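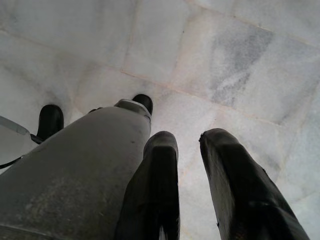
The Satstead home rules cover any job where a robot arm handles household things in a place where people live. They were written for operators and for the people whose home it is, and they apply from the moment the arm is powered until it is switched off. Most of the questions we get are about fingertips. A tip with an edge that looks chipped or frayed, like the one on the right, has to be checked before it closes on anything. Dust and light scuffs on the housing are fine.

Who has to follow the rules?

Anyone running a session under a Satstead agreement, including guests and trainees. If you work with Skelto or Murín hardware you follow the same rules. The maker's manual comes first where it is stricter.

When should I change a fingertip?

Change it when you can catch a fingernail on the damage, when the gripping face is no longer flat, or when the tip has done 200 sessions. The Bramero log sends a reminder at 195 so you have time to order a pair. Change both tips together, even if only one is worn. Write the change in the log the same day.

Can I trim or tape a damaged tip?

No. Tape shifts under load and leaves glue on cups and plates.

What do I check on the floor?

Check that it is dry and level, and that no cable or strap lies where the base or a person's feet will go. Polished stone and tile get an extra wipe, as a few drops of water are hard to see on them. Rugs stay outside the work area or get rolled up. If you can't move a rug, move the table.

Are folding tables allowed?

Yes, if the legs are locked and the table doesn't rock when you lean on a corner. Tables used side by side should be the same height. Nothing is set down across the gap between them, and a cup being carried over it stays upright the whole way.

What can the arm pick up?

The standard list is plastic cups, steel bowls and plates, spoons and forks. Forks are placed with the tines pointing away from the person at the table. Glass, knives and anything holding hot liquid need a separate sign-off, and we don't give one for a first visit.

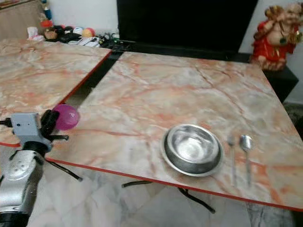

Fletcher Tomoana wrote in March to ask why the rules limit grip force on soft cups but say nothing about speed. He had run a session well inside the force limit and still thought the arm moved too fast for a room with people in it – he slowed it down himself and wanted to know if that was allowed.

It is. An operator may always go slower than the setting on the job sheet. Going faster needs a new job sheet. We have added a line on speed to section 4, and section 3 now says who may change it during a session.

What about shelves, ornaments and religious items nearby?

Leave them where they are and keep the arm's reach clear of them. If the arm could touch one at full stretch, turn the table or set a limit in the software. Ask before you move anything that belongs to the household. Some families would prefer to move a figure themselves, and some would prefer that it not be moved at all.

Who can stop a session?

Anyone in the room, at any time, with no reason given. Show everyone the stop button before you start.

Where do I send a question that isn't answered on this page?

Send it to Hsiu-ying Huang at the Satstead office, with the section number if you have it. Reports of damage go through the log – please don't send them by email.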